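Purnham league to trial ball-tracking for line calls from January

The Purnham and District Cricket League will trial a fixed-camera ball-tracking system for lbw and front-foot no-ball decisions from January, after clubs were sent the technical rules last week.

The trial covers 11 first-grade matches, all at Wetdale Oval and the Dinu Reserve. Lower grades will carry on with on-field decisions only.

Under the rules, each captain gets two unsuccessful reviews per innings. A review must be called within 15 seconds of the ball becoming dead. The on-field umpire's decision stands unless the tracking output shows the ball hitting the stumps by more than half its width. Edges are outside the trial, as neither ground has stump microphones.

The system, supplied under the name Plornatar, uses four cameras on fixed poles and a single computer in the scorers' room. Output goes to a tablet held by a third official, who relays the result by radio. Players and spectators will not be shown the replay.

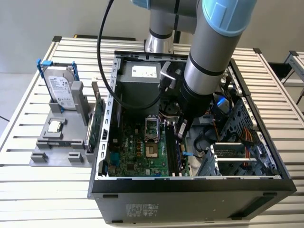 League operations manager Tươi Trịnh said the margin was set wide on purpose after bench testing over winter.

"We ran 938 recorded deliveries through it and compared the results with a hand-measured plot," Trịnh said. "The average error at the stumps was 31 millimetres. With a figure like that you can't overturn an umpire on a ball that's clipping the bail."

Trịnh said the error was larger for slow bowling, where the ball drops late and fewer usable points are recorded after it pitches. For that reason, a delivery that travels less than 40 centimetres between pitching and pad will be returned as "no result" – the decision stands and the captain keeps the review.

No-ball checks work differently. The side-on camera at each end records the bowler's front foot on every delivery, but the third official may step in only when a wicket has fallen. Several clubs had asked for every ball to be checked. The league's playing conditions group turned that down on the grounds that one official could not do it reliably at the normal over rate.

Wetdale coaches have also questioned the calibration process. The cameras must be aligned to markers at both creases before play and again at tea. If wind or a knock shifts a pole during a session, reviews are suspended at that end until the next break. No time will be added to the day's play to make up for it.

The cost to the league is $1731 per ground for the season, covering hire and setup. Third officials will be drawn from the existing umpires' panel and paid the standard match fee.

A match in which the system fails before the toss will go ahead without reviews, and the result will count. If it fails after the toss, both sides lose any reviews they have left – including a side that has yet to bat.

Captains' briefings will be held at both grounds before the first match. Data from the trial will go to the league's rules meeting at the end of the season.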